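Flalley Facilities Services
Support Ticket: Intermittent loss of hot water, Riis Building, second floor
Status: Closed
Opened: 11 Jun 2025
Priority: Normal
Assigned to: Building Systems, Vundside site
Ticket owner: Þórey Frandsen

Summary

Occupants of the second floor of the Riis Building report that hot water at the kitchen sink and in both restrooms turns lukewarm for part of the morning and then recovers without any action on their part. The first floor is not affected. The supply is a Bokier storage water heater in the ground-level plant room, with a recirculation loop serving both floors.

Original report

The following was received through the tenant request form.

"The hot water on our floor has been unreliable since the start of last week. It is fine when the first people arrive. By mid-morning the kitchen tap runs warm at best, even after several minutes, and the restrooms are the same. After lunch it is usually normal again. We have not changed anything on our side. Please advise whether we should stop using the dishwasher until this is resolved."

Initial response

The tenant was advised that the dishwasher heats its own water and may be used as normal. The tenant was asked to note the times at which the water was lukewarm and to state whether the cold water pressure changed during the same period. Please note that a slow drop in temperature and a sudden one usually have different causes, and the times are therefore useful to the technician.

The tenant replied that the drop was gradual, that the cold water pressure was steady, and that the problem occurred on each working day of the period.

Site visit, first

The technician attended in the morning and inspected the water heater. The thermostat was set correctly and the heater was reaching its set temperature. No error was shown on the control panel. The relief valve was dry and there was no water on the plant room floor.

The outgoing pipe was hot to the touch. The return pipe from the second floor was cool, while the return from the first floor was warm. This indicated that water was not moving through the second-floor branch of the loop, or was moving too slowly to hold its temperature.

The circulation pump was running. Its timer was found to be 3 hours behind the correct time. The battery backup in the timer had failed, and the clock had stopped during a power interruption and resumed when the supply returned. The timer was reset and the battery replaced. The tenant was asked to monitor the supply.

Tenant update

The tenant reported an improvement in the early morning but stated that the kitchen tap still ran lukewarm before lunch. The ticket was therefore kept open. The tenant also asked whether access to the occupied rooms would be needed. It was confirmed that the isolation valve for the branch is above the corridor ceiling.
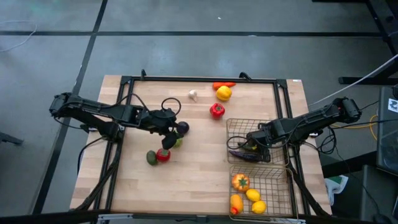 Site visit, second

The technician opened the corridor ceiling panel and located the balancing valve on the second-floor branch. The valve was almost fully closed. According to the maintenance record, it had last been adjusted in December, when a section of pipe near the restrooms was replaced. The record does not show that the valve was returned to its previous position after that work.

The valve was opened in stages, and the temperature of the return pipe was checked after each stage. The valve was then locked at the position that gave equal return temperatures on both floors. The position was written on the valve tag and entered in the building log.

During the same visit, the check valve beside the pump was removed and inspected. A small amount of scale was present on the seat. It was cleaned and refitted, and the seal was replaced as a precaution. The loop was bled of air at the high point above the corridor. Air was released for 18 seconds before a steady flow of water was seen.

Explanation of the fault

Two separate conditions were present. The late timer meant that the pump did not start until well after the building was occupied. The nearly closed balancing valve meant that, once the pump did start, most of the circulating water passed through the first-floor branch. The early morning supply seemed normal because the night cleaning crew had drawn hot water through the second-floor pipes shortly before the first occupants arrived. The heater itself was not at fault and no parts have been ordered for it.

Steps for staff receiving a similar report

1. Ask which floors and which taps are affected. If every floor is affected, begin at the heater.

2. Ask for the times of day. Compare these with the timer schedule posted inside the plant room door.

3. Confirm that the timer shows the correct time. Correct it if necessary and record the difference in the ticket.

4. Compare the temperature of the return pipes. Use the clamp thermometer kept in the plant room. Do not loosen any fitting for this purpose.

5. If one return is cool and the pump is running, request a technician. Do not adjust a balancing valve without one. A change on one branch affects the other.

6. Do not raise the heater thermostat to make up for a cool branch. This does not correct the fault and may create a risk of scalding on the floors that are working normally.

Confirmation and closure

The tenant was contacted after 2 working days and stated that the hot water had been normal throughout. The ticket was held for a further observation period, and no new report was received. A reading at the second-floor kitchen tap showed that hot water arrived within 11 seconds of opening, which meets the site standard for the Riis Building.

Follow-up actions

The timer batteries in the remaining Vundside plant rooms are to be checked at the next scheduled inspection.

The form used for pipe replacement work has been changed to include a line for the position of each balancing valve before and after the work. Contractors must complete this line before the job is signed off.

Tenants who experience the same problem again are asked to open a new request and quote the building name and floor. Replies to this ticket are no longer monitored.

Closed by: Þórey Frandsen
Resolution code: Adjusted on site, no charge to tenant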